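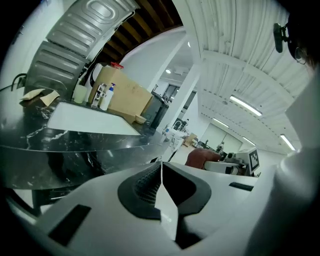 # Detudent 手持夹爪:从打印件到第一次录制

更新:1月26日,星期二

Detudent 是我给自己做的夹爪起的名字。它没有电机,人用手拿着它做动作,夹爪上的相机把过程录下来,以后再用这些录像训练机械臂。我在共享工坊 Suneslow 里做了它,前后做了两个版本。这一页写的是第二个版本的做法。

我的母语不是中文。工坊里有几位朋友用中文看图纸比较方便,所以我决定用中文写。有些零件的名称我查了字典,可能和你平时的说法不同,请看上下文来理解。如果某个词完全不对,请写信告诉我,我会改。

我假定你已经会用打印机,会拧螺丝,会焊简单的线。如果你没有焊过线,请先请会的人带你做一次。

## 一、需要的东西

打印的零件:

- 主体外壳,左半和右半
- 手柄
- 扳机
- 夹爪的两根手指
- 手指的滑座
- 标记牌的底板
- 相机支架
- 走线夹,多打几个,它们很容易丢

买来的零件:

- 直线导轨和滑块
- 拉簧
- 黑色的橡胶指垫,表面有纹路的那一种
- 鱼眼相机和它的数据线
- M2 的螺丝和铜螺母
- 细的钢丝绳
- 绑线用的布带

工具:

- 小的内六角扳手
- 卡尺
- 电烙铁
- 斜口钳
- 细砂纸
- 厨房秤

导轨和滑块我在 Triddale 买。那是一家小店,他们把导轨切成你要的长度,切口也磨过。你可以在别的地方买,但是请先把滑块推一遍,从一头推到另一头。有的便宜导轨在中间有一段特别紧,装进夹爪以后,你会在扳机上感觉到一个“台阶”,以后怎么调也调不掉。我的第一个版本就有这个台阶。我为了它拆了三次外壳,最后还是换了导轨。

数据线的长度很重要。从夹爪的尾部到桌面上的集线器,我用的线是 900 毫米。更短的线会拉住手腕,更长的线会拖在地上。如果你个子比较高,或者你打算站着走动,可以先用一根绳子试一试,再决定买多长的线。

## 二、打印

主体外壳要平躺着打印,分开的那一面朝下。手指要侧着打印,让层的方向沿着手指的长度。我第一次把手指竖起来打印,外观很漂亮,可是夹住一个硬盒子的时候,手指在根部断了。

填充不需要很密。手指和滑座例外,请打成实心的。

打印以后先不要急着装。请检查下面这些地方:

1. 导轨槽的底面。用手指摸,如果有凸起的点,用细砂纸磨平。
2. 扳机轴的孔。轴应该可以靠自己的重量滑进去。如果要用力推,就用钻头手动转几圈,不要用电钻。
3. 左右外壳的合缝。把两半合在一起,对着灯看。合缝处不应该透光。
4. 铜螺母的孔。里面不应该有拉丝。

铜螺母用烙铁压进去。烙铁的温度比焊接时低一些,慢慢压,快要到底的时候停下来,用一块平的金属压住它,等它冷却。螺母歪了的话,螺丝也会歪,外壳就合不上。歪的螺母可以趁热扶正,冷了以后请不要硬掰。

第二版外壳里有一条长的加强筋,在手柄和主体相接的地方。如果你下载的是旧文件,没有这条筋,请换成新文件。旧的外壳在那里会弯,拿久了可以听到轻轻的响声。

## 三、手指和指垫

手指要做得前面薄、后面厚。前面薄,才可以伸进布的下面,或者伸进盒子和墙之间的窄缝。后面厚是为了强度。

贴指垫之前,先用酒精擦手指的表面,等它干。然后在指垫的背面涂薄薄一层胶,从中间往外压。胶太多的话,会从边上挤出来,弄到纹路里面。纹路里有了胶,这一块就变得很滑,抓薄的东西时会打滑。

纹路的方向请横着放,也就是和拉出去的方向垂直。我试过竖着放,夹毛巾时毛巾会沿着纹路慢慢滑下来。

指垫贴好以后放一个晚上,中间不要试着夹东西。我知道这很难忍住。我自己没有忍住,结果左边的指垫歪了,后来只好用刀片刮下来重新贴。

两根手指闭合的时候,应该是前端先碰到,然后后面再慢慢靠上。检查的方法很简单:夹一张纸,轻轻拉。纸在前端应该拉不动,在靠近根部的地方可以拉动一点。如果相反,请在滑座和手指之间垫一小片薄纸,垫在靠外的一侧,再试。

## 四、滑座、弹簧和扳机

这一部分装起来最麻烦,请在一个浅的盘子里做。弹簧飞出去以后很难找到。

先把滑块推上导轨。买来的滑块里面一般有一根塑料假轴,不要把它提前抽出来,让它对着导轨的端面,再慢慢推过去,假轴会自己退出来。如果你先抽出假轴,里面的小珠子会掉出来,掉了就很难装回去。

然后按这个顺序:

1. 把两个滑座拧在滑块上。螺丝先不拧紧。
2. 把导轨放进左半外壳的槽里,从中间的螺丝开始拧。
3. 用手把两个滑座同时推到中间,再同时拉到两边,来回几次。
4. 没有卡住的感觉以后,把滑座的螺丝拧紧。
5. 把钢丝绳穿过扳机,绕过小轮,再固定在两个滑座上。
6. 挂上拉簧。
7. 慢慢扣动扳机,看两边是否同时动。

第五步里,钢丝绳的两边要一样紧。我的做法是先让夹爪完全闭合,在两根手指之间夹一块平的木片,然后再固定绳子。这样两边自然就对齐了。

夹爪完全张开时,滑座和外壳内壁之间要留 2 毫米的空隙。没有空隙的话,每次松开扳机都会发出“哒”的一声,时间长了外壳会裂。

拉簧不要选太强的。你可能会想,弹簧强一点,夹爪张开得快,不是很好吗?可是你要连续用一个下午。弹簧太强,食指很快就累了,累了以后动作会变,录下来的数据也会变。我建议先用最弱的一根。如果松手以后夹爪张不到底,再换强一级的。

外壳合上之前,请做最后一次检查:把它倒过来拿,扣动扳机;再侧过来拿,扣动扳机。三个方向的手感应该差不多。如果侧着拿的时候明显变重,多半是钢丝绳碰到了外壳里面的某个边。

## 五、标记牌

夹爪上面要装一块方形的黑白标记,软件用它来判断夹爪在空间里的位置。我打印的标记,黑色部分的边长是 33 毫米。你可以用别的尺寸,但是设置文件里的数字一定要和卡尺量出来的一样。请量纸上打印出来的标记,不要相信文件里写的尺寸,因为很多打印机会自己缩放。

黑色的外边留一圈白边,不要剪掉。我有一次为了好看把白边剪得很窄,软件就经常找不到它。

纸要用哑光的。亮面的照片纸在日光灯下面会反光,反光的地方软件看不见黑色。工坊的天花板上有长的日光灯,我站在灯的正下方时反光最严重。换成哑光纸以后,这个问题基本没有了。

把标记贴在底板上时,从一边开始,用一张硬卡片慢慢刮过去,里面不要有气泡。然后把底板拧在夹爪上。底板要稍微倾斜,让外面的相机容易看见。倾斜多少,要看你的外部相机放在哪里。我的建议是先用胶带固定,试录一小段,看软件在哪些姿势下会丢掉标记,调整以后再打螺丝。

底板不能松。它动一点点,软件就会认为整个夹爪动了。请在螺丝上用一点防松胶。

## 六、相机和走线

相机支架在夹爪的后上方,镜头往前看。因为是鱼眼镜头,视野很大,夹爪的前端、桌子和大部分房间都会被拍进去。支架的位置需要满足两个条件:手指闭合时,指垫要在画面下部清楚可见;手指张开到最大时,两根手指的前端都还在画面里。

先不拧紧支架,把相机接上电脑,一边看屏幕一边调。调好以后用铅笔在外壳上画一条线,做个记号。以后如果相机被碰歪了,可以按这条线装回去。

数据线从夹爪的后面出来。出来以后留一个弯,再用走线夹固定。这个弯不能太小,弯得太急,里面的芯线会断。也不能太大,太大会碰到前臂或者挡住标记。固定以后,请拿着夹爪转动手腕,往左、往右、往上、往下都转到底,看线有没有被拉紧。

焊接的地方只有一个,就是扳机下面的小开关。它用来标记一段录像的开始和结束。开关的两根线焊好以后套上热缩管,再用手轻轻拉一下,确认没有虚焊。如果你不想焊,也可以用脚踏开关,或者请另一个人按键盘。我两种都用过,还是觉得夹爪上的开关方便。

全部装好以后放在厨房秤上称一下。我的夹爪带相机大约 700 克。如果你的比这个重很多,请看看手柄是不是打成了实心的。

## 七、软件设置

录制用的脚本叫 Gashaw,是我自己写的,放在工坊的共享硬盘里。它做的事情不多:读取相机,读取开关,把每一段存进一个单独的文件夹,然后检查有没有丢帧。

设置文件大概是这样:

```
device: detudent
marker_side_mm: 33
lens: fisheye
trigger: switch
save_to: ./recordings
check_after_save: yes
```

`marker_side_mm` 请换成你自己量的数字。`trigger` 可以写 `switch` 或者 `keyboard`。

文件夹的名字里不要用空格,也不要用中文。我很抱歉,这是脚本的缺点,我还没有时间改。

标定镜头的步骤:

1. 把标定板平放在桌上,四角用胶带固定。
2. 拿着夹爪慢慢移动,让标定板出现在画面的中间、四个角和四条边。
3. 每换一个位置停一下,不要边走边拍。
4. 运行标定,看误差。
5. 误差大的图片可以删掉,再运行一次。

很多人只拍中间,因为中间看得最清楚。可是鱼眼镜头变形最厉害的地方在边上,所以边上的图片才最有用。请多拍边上。

标定以后不要再动镜头的对焦环。我用一小滴指甲油把它固定住了。

## 八、空手练习

在抓任何东西之前,先拿着夹爪练习走路和转身。听起来有点傻,可是很有必要。人拿着工具的时候,会自然地用手腕做很多小动作,这些动作机械臂不一定做得到。练习时请注意:

- 肘部带动,手腕少动。
- 接近物体的时候慢一点,离开的时候也慢一点。
- 不要突然把夹爪翻过去看。如果想看指垫,先结束录制。
- 另一只手放在身后,或者放在口袋里。它很喜欢自己伸出来帮忙。

最后一条我常常犯错。看见东西快要掉了,另一只手已经伸过去了。这样的一段只能删掉。

## 九、用毛巾做第一次抓取

我建议第一个真正的练习用毛巾。硬的东西,例如杯子和盒子,要么夹住要么没夹住,你看不出夹爪有什么小毛病。毛巾很诚实。指垫歪了,它会从一边滑下去。弹簧太强,你来不及控制,它就掉了。

选一条不太厚的旧毛巾,随便揉成一团,不要叠好。叠好的毛巾每次都是同一个形状,练习的意义不大。 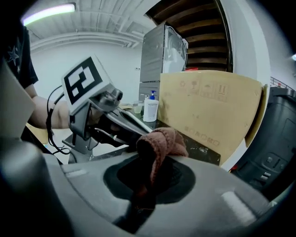 抓布的时候,夹爪要斜着下去,垂直往下很容易只压住布的表面,闭合以后什么也没有夹到。先找一个突出来的褶子,让一根手指在褶子的前面,另一根在后面,然后再慢慢扣扳机。如果毛巾搭在圆口的边沿上,一部分垂到黑色的洞里面,像我做的这样,就在边沿附近的褶子上闭合,不要伸到洞的深处去找。深处光线暗,相机看不清指垫,而且手指容易碰到内壁。还有一点:夹爪往前倾斜的时候,上面的标记也跟着转了方向。请提前看一下这个角度外部相机是否还能看见它。从后面绕出来的线也要看一看,它会垂在前臂旁边,手往前伸得远时可能被拉住。

夹住以后先停一下,大约是一次呼吸的时间,再开始提。这一停对后面处理数据很有帮助,软件可以清楚地分开“接近”和“提起”两个阶段。

提的方向也要想一想。如果直接往上提,布会擦过边沿,阻力越来越大,指垫上会有滑动。我的做法是先往圆口的中心移动一点点,让布离开边沿,再往上。如果你要把布往外拿,就提到整条都离开洞口以后再平移。布的尾巴常常比你想的长。

放下的时候,先让布的下端碰到桌面,继续往下一点,再松开扳机。不要从高处丢下去。从高处丢下去的布,每次散开的样子都不同,下一段的开始状态就不好控制。

如果你想做得更难一点,可以换成袜子,或者换成有拉链的衣服。拉链的金属头会刮指垫,请注意看有没有划痕。

## 十、正式录制

录制之前,我会把下面的单子从头看到尾。单子是打印出来的,贴在我的工具箱盖子里面。

- 镜头擦过了
- 标记擦过了,没有翘角
- 底板没有松
- 线没有绕在椅子腿上
- 硬盘还有空间
- 设置文件里的名字改成了这次的任务
- 灯和上一次一样

关于灯,我再多说几句。我以前觉得灯不重要,后来在八月录了一批数据,一半是下午录的,一半是晚上录的。下午的画面里,外面的光把镜头照得发白,晚上的却很正常。两批放在一起看,像是两个不同的房间。现在我每次都开同样的灯,如果外面太亮,就等一等。你也可以故意在不同的光线下录,这对训练有好处,但是请把光线写在记录里。

周围的杂物可以留着。柜台上放着瓶子、纸箱,这没有关系,真实的房间就是这样的。只有两种东西我会拿走:一种是很亮的、会反光的东西,另一种是有字的私人文件。

每一段录像只做一件事。开始时夹爪停在任务的上方,张开,不动;结束时也回到差不多的位置,张开,不动。如果中间失败了,例如布掉了,不要停下来叹气,先把夹爪拿开,结束这一段,在记录里写“失败”,再重新开始。失败的录像请保留,以后可能有用。

记录我用普通的表格:

| 栏目 | 写什么 |
|---|---|
| 任务 | 例如“毛巾,圆口” |
| 谁在操作 | 名字的缩写 |
| 结果 | 成功、失败、不确定 |
| 光线 | 灯、窗、混合 |
| 备注 | 任何奇怪的事 |

“不确定”这一栏很有用。比如夹住了,可是滑了一下才提起来,这算不算成功?以后再判断,现在先写下来。

累了就停。我的习惯是手开始发酸就放下夹爪,去喝水,看刚才录的几段。看录像的时候常常会发现自己的坏习惯,比如我每次提起之前都会往左晃一下,自己完全不知道。

## 十一、常见的问题

**扳机松开以后,夹爪张不到底。**
先看线有没有压在滑座下面,再看钢丝绳。如果钢丝绳有毛刺,请换掉,不要剪短了继续用。最后才考虑换弹簧。

**两根手指闭合时不在中间。**
钢丝绳两边长度不一样。回到第四部分,用木片的方法重新固定。

**画面一会儿有,一会儿没有。**
多半是插头。把插头附近的线固定在外壳上,让力不要传到插头。如果还是这样,换一根线试试。我遇到过一根新线,从买来就是坏的。

**软件找不到标记。**
按这个顺序看:有没有反光,有没有手指或线挡住,白边够不够,设置文件里的尺寸对不对。

**软件找到了标记,但是位置一直在抖。**
标记离外部相机太远,或者曝光时间太长。把相机移近一点,或者缩短曝光,然后加一盏灯。

**指垫变滑了。**
毛巾上的细毛会留在纹路里。用旧牙刷和清水刷,等干了再用。不要用油性的清洁剂。

**保存以后脚本说丢帧。**
先关掉电脑上的其他程序。如果相机和硬盘插在同一个集线器上,请把它们分开。

**手柄拿着不舒服。**
手的大小不一样,这很正常。共享硬盘里有小号和大号的手柄,螺丝孔相同,可以直接换。

## 十二、保养和借用

每次用完以后,把线从尾部拔下来,松松地绕成圈,不要绕在夹爪上。夹爪放回盒子里时,手指要张开。长时间闭着放,指垫会互相压出印子。

导轨偶尔加一小滴轻机油,推几下,再把多余的油擦掉。油不要碰到指垫。

防松胶用过的螺丝,如果拆下来了,要先清理旧胶再涂新的。

在 Suneslow 借用 Detudent 的人,请在盒子里的卡片上写名字。如果弄坏了什么,也请写在卡片上,打印件很便宜,我可以再打。我比较怕的是有人悄悄用胶水粘好,然后放回去。已经发生过一次,那个滑座现在还在我的抽屉里,完全动不了。

## 还没有做完的部分

手指的张开距离现在是从画面里估计的,我想加一个小的传感器直接测量。位置我已经留好了,在右半外壳的里面,滑座的旁边。线怎么走还没有想好。

另外,滑座的图纸上有一个倒角画错了方向,不影响使用,但是打印时会多一点支撑。新的图纸画好以后,我会放在同一个文件夹里,文件名后面加字母 b。

Robel Belay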